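Chapter 4
Friction: Why Things Stay Put

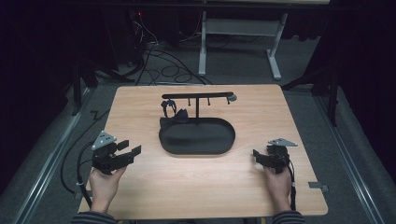 I lost an argument with a scarf last May. I'd hung it on a smooth hook in my hall in Bimdale, and every morning it was on the floor. Friction is the grip between two surfaces that touch, and my scarf had too little of it. Think of a small black T-shaped stand with short pegs under its bar, each ending in a tiny knob. The knob gives a loop something to catch on when friction alone won't hold it. A crumpled cloth slumped over the rim of a tray has no knob to help it — there, grip and weight have to do the job between them.

In this chapter we'll drag a brick up a ramp, first at 30 degrees and then steeper, and work out the force that holds it back. Bring a ruler and an old jumper!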